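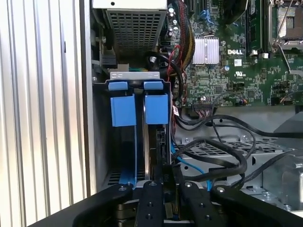 Open desktop tower with the power supply above the drive bays

Reference > Birds > Reserves and wetlands > Pollik Marsh

Pollik Marsh

Pollik Marsh is a freshwater wetland and bird reserve on the north side of Londton. It covers 657 acres of cattail marsh, wet meadow and willow scrub, and is best known for its fall gatherings of swallows and blackbirds. Entry is free and the trails are open from dawn to dusk.

The marsh was drained for hay in the early years of the town and was still being mowed when the Uddin Land Trust bought the first parcel. The trust plugged the main ditch at 5 points, and open water returned to the lower basin within two winters. Muskrats moved in from the river soon after and now keep much of the cattail thinned - work that had first been done by hand.

Breeding birds include marsh wren, sora, pied-billed grebe and yellow-headed blackbird. Black terns have nested in some years. Tree and bank swallows begin to gather in August and use the reedbed east of the boardwalk as a night roost. The highest evening count on record is 1,313 birds, made in September.

The boardwalk is 600 feet long and ends at a roofed blind. A gravel loop continues along the dike to the Dasteo Road parking lot. Dogs are not allowed on either trail between March and July.
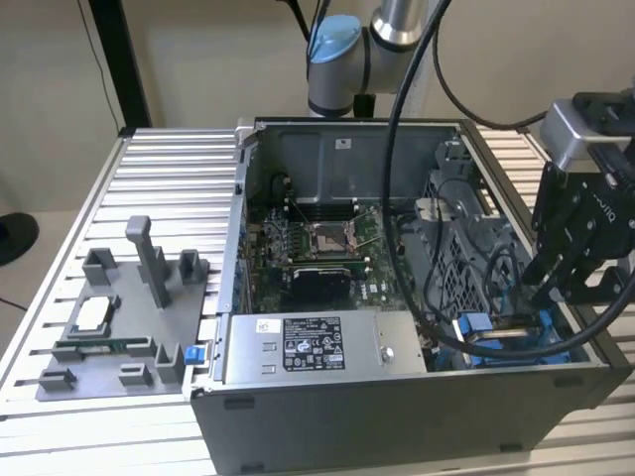

One regular visitor complained in the trust's newsletter that the blind faces straight into the evening sun, and that the roost is much easier to watch from the dike. The trust has kept the blind where it is, as the ground farther east is too soft for posts, but it added two benches on the dike.

Water levels are lowered each July to expose mud for migrating shorebirds. Least and pectoral sandpipers are the usual species, with long-billed dowitchers later in the season.

Last updated: February
14 shares | 3 comments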